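Print this page | E-mail this page

Questions from our staff about the robots

We collected these questions in May, when the housekeeping teams of Betley had their meetings in Lonham. Some were asked by many people, so we answer them in writing. If your question is missing, please send it to the office.

Will I lose my job?

The company has promised in writing that no housekeeper's contract will be ended in the first two years because of the robots. After this time we cannot promise, and we prefer to say it openly. We have 40 housekeepers now, and nine of them have asked to be trained as operators. The others keep their houses and their hours as before.

What will the robots do in the houses?

At the beginning only tidying. It means to pick up things which guests have left, to open and close drawers, and to put things back in their place. Bathrooms, beds and windows remain the work of people. We have chosen the tidying because it is the part that causes most of the bending, and many of you have complained of back pain during the high season.

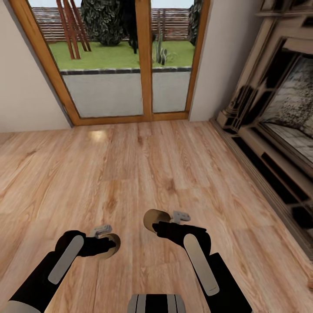
The list of tasks may become longer next year, but every new task will first be discussed with the team leaders. A team leader can refuse a task for a certain house, for example when the rooms are very full or when the owner does not agree.

Where do the operators learn?

They learn on the computer, in a program called Grarkdale. It shows the rooms of a house and the arms of the robot, and the operator moves the arms with two hand controls. You can make mistakes there and no furniture is damaged. Until now our operators have recorded 1328 exercises, short and long together.
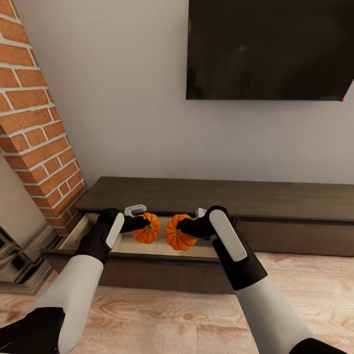 Is the training paid?

The training hours are paid at your normal rate, and they are counted as working time. Travel to the training room in Lonham is paid also. Please write your hours on the yellow sheet the same day.

Do I need to know about computers?

If you can use the tablet for the room lists, it is enough. The first two afternoons are slow for everybody. The older colleagues often do better with the grippers than the young ones, maybe because they have more patience.

Which rooms are the most difficult?

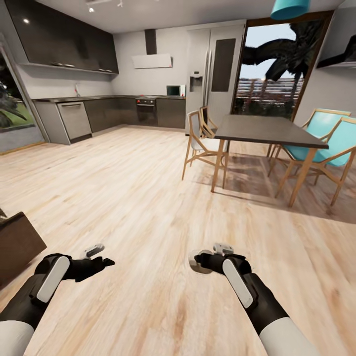

Operators tell us that driving in an open room is easy until they come near the furniture. The arms need more space than you think, and it takes time to learn how far they reach to the front. A good exercise is the dining table that has chairs at both sides, with thin wooden legs going out at an angle. Go slowly between the table and the kitchen cabinets, and look at the legs of the chairs before you look at the table top.

Who is responsible if something breaks in a real house?

Betley is responsible, the same as when a person breaks something. The operator fills in the usual damage form. It will not be taken from your pay.

Can I stop being an operator?

You can go back to your former team at any time. Tell your team leader before the next schedule is made, so that we can find another person for the controls.

Who repairs the robots?

The supplier, Kanaujia, does all repairs. Please do not open the covers and do not clean the joints with spray. A dry cloth is allowed for the outside.

Print this page | E-mail this page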